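Chapter 11
Feeding the Squad: Nutrition and the Competitive Season

Reading time: 3 minutes

We use cookies to improve your experience on this site. By continuing to browse you accept our cookie policy.

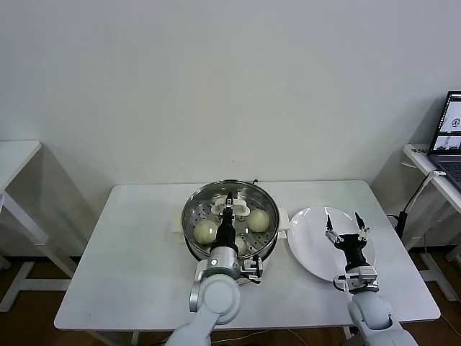 A team that plays every week for the greater part of a year places steady demands on the bodies of its players. Training plans are usually drawn up with care, while meals are often left to habit. The foods involved need not be unusual. Plain steamed buns, such as the pale ones in the perforated tray of the steamer, are a source of carbohydrate that many players find easy to eat before a match. The same may be said of rice, porridge or toast, and the choice between them should be guided by what the player is used to eating.

This chapter deals with the feeding of a squad from the first day of training to the last fixture. It assumes that the reader has studied Chapter 10, in which energy use during play was set out by position. Linemen, runners and kickers do not need the same meals, and a kitchen that serves one menu to all of them will serve some of them badly.

The main case study is drawn from Kendudard, a semi-professional club with a playing list of 50. Diệp Lại, who was head of catering there for two seasons, kept a written record of every meal served at the training ground. In June, before contact training began, the kitchen served 3,039 meals. The record shows that players ate least on the evenings after the hardest sessions – a pattern that the coaching staff had not noticed.

A second and shorter case concerns Janevski, a college side with no kitchen of its own. Its players brought food from home and had 30 minutes in which to eat it. The difficulties of storage and timing that followed are discussed in Section 11.3.

Students should pay particular attention to the terms "fuelling", "recovery meal" and "fluid balance", which are used in a strict sense throughout. Section 11.1 begins with the day before a match and the question of how late a full meal may be taken.

© Fidis Educational Publishing. All rights reserved. Contact us | Back to top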